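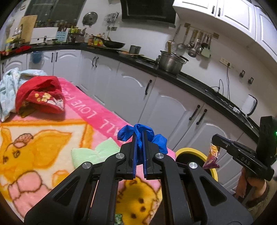
Ellby families to get warmer winter thanks to Trelska blanket appeal

The Trelska community centre in Ellby is opening its doors again this October for the tenth year of its Winter Bundle appeal, and everyone in the town (and the villages just outside it, who have always been so generous) is warmly invited to have a rummage in the airing cupboard and see what might be spared.

The idea is a simple one. Households drop off clean blankets, cot covers, scarves, gloves and children's bedding, which are sorted, mended where they need mending, and tied up into bundles for families who could do with a bit of extra warmth before the cold really sets in. Last winter 1347 bundles went out, which was a good deal more than anyone at Trelska had dared hope for, and the shelves were bare by the time the snowdrops came up!

This year the aim is to have the first 600 bundles ready before the clocks change, with another 800 to follow before Christmas. There will be 14 drop-off points across Ellby, including the library, both chemists, the swimming baths and the front porch of the Trullen bakery, which has very kindly offered to keep a basket out from seven in the morning until closing.

"I still have the blanket my gran tucked round me when I was small, and it has been through the wash more times than I could ever tell you," said Iresha Miah, appeal organiser at Trelska. "A good blanket goes on and on. We would love the ones sitting at the back of your cupboard to have another few winters with a little one who needs them – bright, faded, patterned, plain, we really are not fussy."

Children's bedding is especially welcome, as are single duvet covers and anything fleecy. Please wash items before bringing them along, and pop them in a bag with the size written on if you know it. Pillows and electric blankets can't be accepted, I'm afraid, and neither can anything with a broken zip, though loose hems and missing buttons are no trouble at all.

Sorting evenings run from half past six in the main hall, with tea, squash and plenty of biscuits and sweets to keep people going. Children may come along with a grown-up, and there is always a corner set aside for threading labels and tying ribbons.

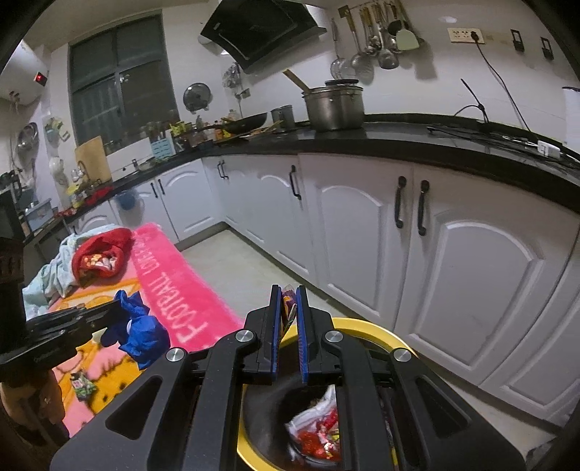

Shamim Afridi would like to see the evenings carry on into spring, and said that plenty of parents would come along just for the company, bundles or no bundles. Trelska is looking into it, and would be glad to hear from anyone who could help with lifts home for those living out past the mill.

To offer blankets, time or a spare sewing machine, please call in at the Trelska front desk or leave a note for Iresha Miah. Press enquiries should go to Gorazd Berisha at the same address.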